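From: Kári Bjarnason
To: parish-transcribers list
Subject: Re: [transcribers] Variant spellings in the Drondby registers
Date: Saturday, 16:40

Ea,

Answers to your spelling questions are inline below the quote. Pictures first, then the registers.
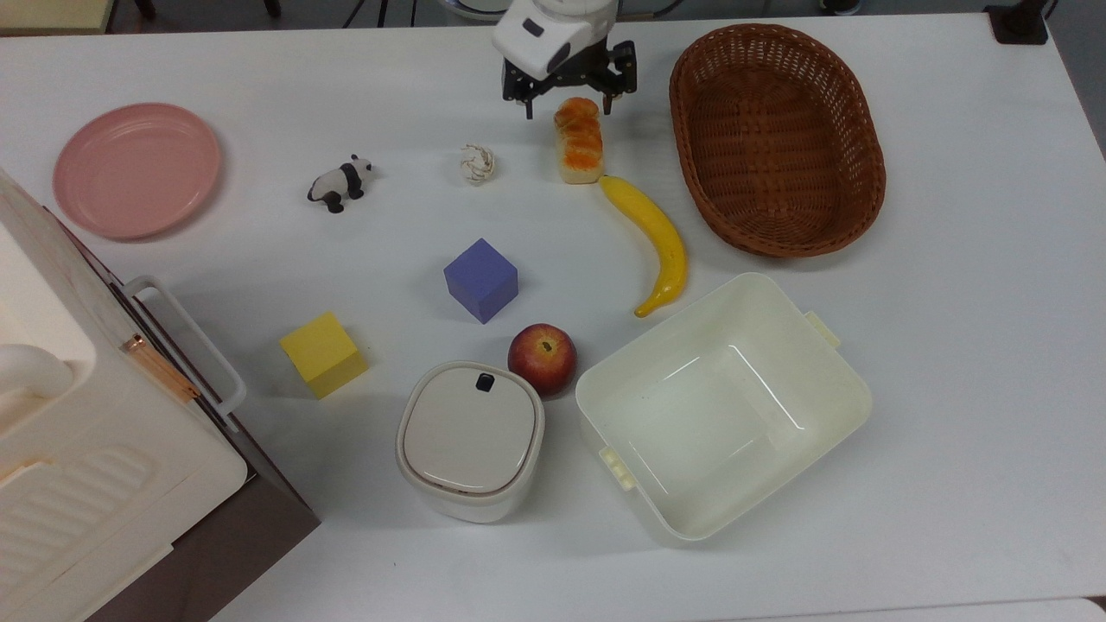
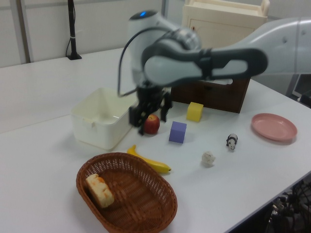
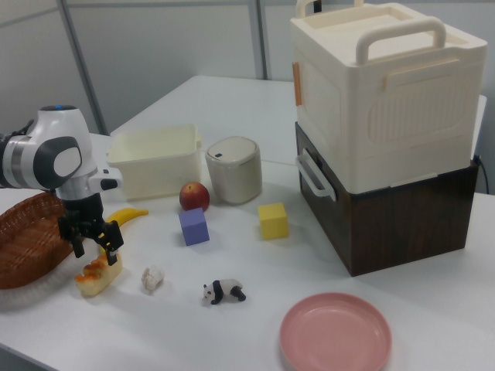

White table with the wicker basket and the plastic bin, three views.

Ea Nørgaard wrote:
> I am halfway through the 1862 burials and the clerk changes
> his mind about the farm name on almost every page. I have
> Drondby, Drondbye, Drundby and one that may be Dronby with
> a stroke over the n. Do we normalize in the name column or
> in the notes? Also, the ages of infants are given in weeks
> in some rows and as fractions of a year in others. Bjartur
> said to convert everything to decimals but the guidelines
> page does not mention it.

Name column: transcribe as written. The index is built from a separate field (place_std), and that is where the normalized form goes. If you type the normalized form in both, the search still works but we lose the variant, and the variants are what Védís uses to tell the two clerks apart. Use "Drondby" in place_std for all four of yours.

The stroke over the n is a doubling mark. Enter it as "Dron[n]by". Square brackets mean expanded by the transcriber. Round brackets mean they are in the source. Please don't mix them, as the import script strips anything in square brackets before it compares entries, and it leaves round ones alone.

Ages: do not convert. Bjartur was describing the old Camgate template, which had a numeric age column and rejected anything else. The current template has age_text and age_unit. For "6 weeks" enter 6 and W. For "1/2 year" enter 1/2 and Y. The fraction goes in as typed characters. The single-character version of the half sign does not survive export and comes out as a question mark.

Two other things I found while checking your first batch:

Row 1583 has a burial date earlier than the death date. I looked at the scan and the clerk wrote it that way. Keep both dates and put "sic" in the notes. Ingvar has a list of these and will want the row number.

The entries on folio 8 verso continue onto a loose slip that was filmed out of order. It appears near the end of the reel. The slip belongs to folio 8, so number its rows with the folio and add the suffix "s". I have not found a second slip, but the ink offset on the facing page suggests there was one.

On batch size: please send files of 200 rows or fewer. Larger ones load correctly, but the comparison report times out and I have to split them by hand. UTF-8, tab-separated, no quoted fields. If a note contains a tab, replace it with a space.

The second reading of the baptisms is assigned to Védís. Marriages have no second reader yet. Anyone on the list who can read Gothic cursive and wants them should write to me off-list and I will send the scans.

Kári

--
You are receiving this because you are subscribed to the transcribers list.
To change to digest mode, edit your subscription settings.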